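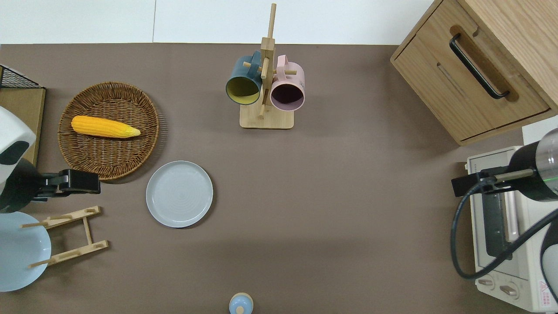 Heltau Works Kitchen and Dining Staff
Minutes of the July staff meeting

Held in the back dining room at 2:30 p.m., after lunch service. All shifts were represented, and it was lovely to see so many of the evening people come in early. The cake went quickly.

1. Minutes of the last meeting

Agreed as written, with one correction: the new dish racks were ordered for the Amholm building and not for ours, which explains why we have all been looking for them.

2. The robot arms

Most of the afternoon went on this, and rightly so. The kitchen manager thanked everyone for being so patient over the past weeks and gave a fairly long account of where things stand, which is set down here as fully as the minute taker could manage.

The two arms from Vidmar are still being tried out on the practice table in the side room, working with ordinary kitchen things such as plates, mugs and play-it-safe items that can be dropped without anyone being upset. They are not yet handling anything that goes out to diners. The plan, if the practice goes well, is for them to take over part of the table clearing and putting away at the end of lunch, when we handle some 200 place settings in a rush and everybody's back is sore.
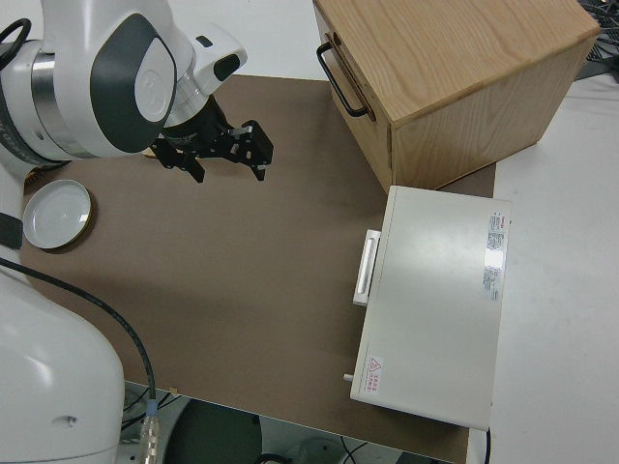

One of the arms at the practice table.

Several people spoke about what this will mean for them. One of the longer-serving dishroom staff said she would be very glad to give up the stacking, which has bothered her wrists for years, but that she would miss the chat at the hatch, and could we please make sure she isn't put alone in a room with a machine for four hours. There was a good deal of agreement with this. The manager said the clearing station will always have two people on it, one of them trained on the arms, and that this will be written into the rota notes.

A member of the evening team asked straight out whether hours would be cut. The manager replied that no contract hours will change this year, and that the time saved is meant to go to the salad counter and the breakfast trolley, both of which have been short of hands since spring. She was asked to put that in a letter to all staff and said she would be happy to. Some felt that "this year" was a rather short promise, and asked that it be noted. It is noted.

There was also a question about who gets the training, as the first places had gone only to the day shift. It was agreed that the next round will be open to anyone who wants it, with evening staff first in line, and that training will be paid time. People who would prefer to have nothing to do with the arms may say so without it counting against them.

On the Tusus scheduling screen, which is meant to tell us when the arms are to be used, the feeling was that the print is much too small and that it beeps far too often. The manager will ask for both to be changed. Until then the paper sheet by the door stays up and is the one to follow.

Action: manager to send the letter on hours and to speak to Vidmar about a visit where staff can ask their own questions.
Action: shift leads to collect names for training.

3. Lockers

The lockers in corridor 238 are finally being repaired. Please empty them before the end of the month, including whatever is in the bottom row.

4. Any other business

The stools in the break area are wobbling again and maintenance has been told. Thanks were given to the breakfast crew for covering so cheerfully during the water shutoff. Somebody has left a very nice blue umbrella by the coat hooks, and it can be claimed from the office.

The meeting closed at 3:40 p.m. The next one will be in the same room, at the same time of day, and the evening team has kindly offered to bring the cake.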